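Should the council still open with a prayer?

In Brindale the question comes up every few years and usually goes away again by May, when the new members have been sworn in and the budget takes over. This time it has not gone away. A petition with 712 names asks the town council to drop the prayer that starts its Wednesday meetings. A second petition, from members of two churches on Dodwood Street, asks it to leave things as they are.

The prayer lasts less than a minute. For most of the last 40 years it was read by the minister from Caron Chapel, and after he retired it passed to whichever clergy member was free. Last fall no one was free for three meetings in a row, and a council member read it himself. That was what set off the complaints.

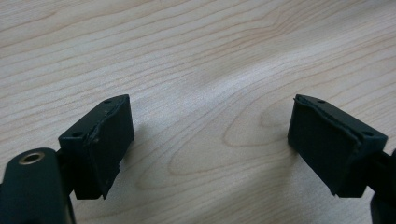
Does anyone have to take part?

The council's rules say attendance is optional until the roll call, and the roll is called after the prayer. Members of the public may wait in the hallway and come in when it is over. In practice very few do, partly because the seats fill early and people don't want to lose them.

Vitória Caldeira has been going to meetings since the town proposed closing the branch library near her house. She was raised Catholic in a large family and stopped attending Mass in college. She signed the first petition, though she says she went back and forth over it for a week.

"I'm not offended by it," she says. "I stand up, I look at my shoes, I sit down. But I'm there to talk about a library. I have to go up to the microphone a few minutes later and ask these people for something, and I've just let them think I agree with them about God."

Her mother, who lives with her, signed the other petition. They drove to the clerk's office together to hand them in.

People who want to keep the prayer don't all give the same reason. Some are plain that they believe a council should ask for God's guidance and that the town was founded by people who thought so too. Others are not churchgoers at all. A retired bus driver who spoke at the last hearing said he hadn't been inside a church in years except for funerals, but he liked that everybody in the room was quiet at the same time before they started arguing.
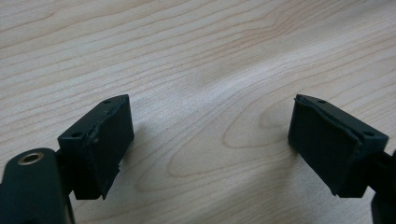
What Wevmont did

Wevmont, the next town over, had the same argument and settled on a rotation. Any resident can put in a request to give the opening words, which can be religious or not, and the clerk takes them in the order they arrive. The limit is 80 words. There have been readings from the Psalms, a Buddhist verse, a poem about snow and a short statement from a humanist group that meets in the community center.

The humanist statement drew two letters to the local paper. The snow poem drew one, from a man who thought it was too long, and the clerk confirmed that it had gone over.

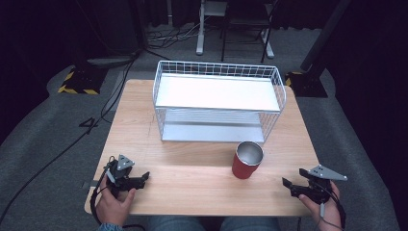 The rotation has its own problems. Some months there are no requests, and the mayor asks for a moment of silence instead. A few people in Wevmont now say the silence is what they would have picked in the first place. A pastor there told me he finds it empty, and that he would sooner hear a sincere reading from a faith he doesn't share.

Brindale's council is looking at the Wevmont rules, along with a simpler proposal to move the prayer to before the meeting is called to order. Caldeira prefers the second. Her mother thinks it would mean the prayer was said to an empty room, and she plans to say so at the next hearing.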